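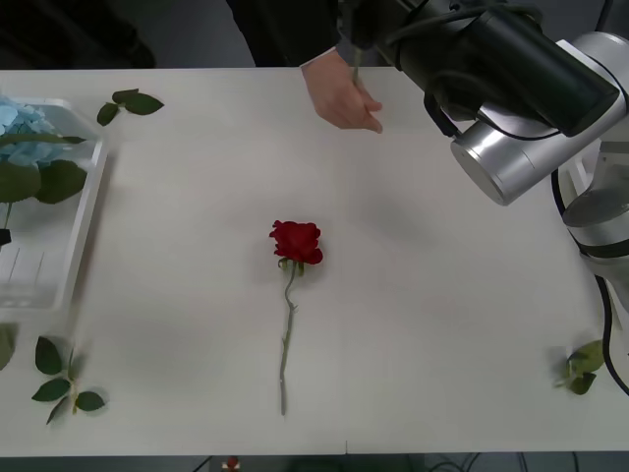

How often should I be cleaning and lubing the chain on a Kasarex 500 if I only ride it to work and back?

Every 500 miles in dry weather, and sooner if you've been out in proper rain. Wipe it down first with a rag and a bit of paraffin, then oil the inside run while you turn the back wheel by hand.

Last updated: May 19, 2026
Print this page | E-mail this thread

laimute_d wrote:
Thank you, that's lovely and clear! I bought mine in December from the dealer in Mornville with 3,166 miles on it, and I'm ashamed to say I haven't touched the chain once. It has started making a sort of dry chattering noise when I pull away – nothing terrible, but my neighbour heard it from her kitchen. Is it ruined, do you think? I do love this bike and I'd hate to have spoiled it already.
Laimutė Dzene, Flovgate 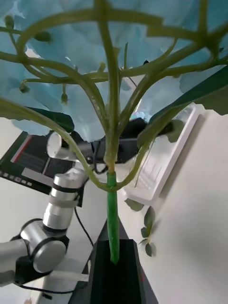 Pale blue petals from underneath

heino_p wrote:
Don't panic, Laimutė, I've brought worse back to life than that. Put it on the stand and push the chain up and down halfway along the bottom run, then turn the wheel a bit and try again. If it's slack in one place and tight in another you've got a stretched chain, and no amount of oil will put that right. If it feels even all the way round, clean it, oil it, leave it overnight and see how she sounds in the morning. I'd still give the book figure a miss, mind. I do mine every 100 miles, always have, and my last chain saw out two back tyres.

jurgita_s wrote:
Sorry Heino, but every 100 miles is far too much for a commuter! All you do is build up a thick black paste that holds the grit, and then it grinds away at the sprockets. I did just that on my first bike (I was so keen, bless me) and had to buy the whole set again. 500 is fine, and wipe off what's left over.

heino_p wrote:
It only builds up if you don't wipe it, Jurgita. I live at the Uibo end, where the road is salted half the year and there's a quarry lorry at every bend. Come and ride it in February and then tell me 500.

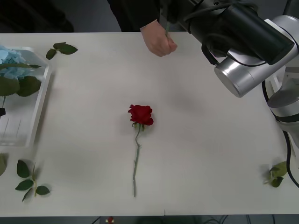 austra_sak wrote:
I think you're both right for your own roads, if that isn't too feeble an answer! Chain slack matters a good deal more than the oil, to my mind, and most people set theirs too tight. My father taught me to check it with somebody sitting on the bike, as the back end drops and takes up the slack, and I still drag my husband out to the garage for it. The other thing he told me was to look along the chain from behind, with your eye right down low. It ought to run dead straight, and if it has a slight kink in it like the top of the stem on that red rose on the white table, you've either got a stiff link or the wheel is in crooked. Work the stiff link loose with your fingers and some oil, and do wear gloves.

laimute_d wrote:
Well, I've been out with the torch and it does feel even all the way round, so I'm off to find some paraffin. I'll see how it sounds on the way to work and let you know.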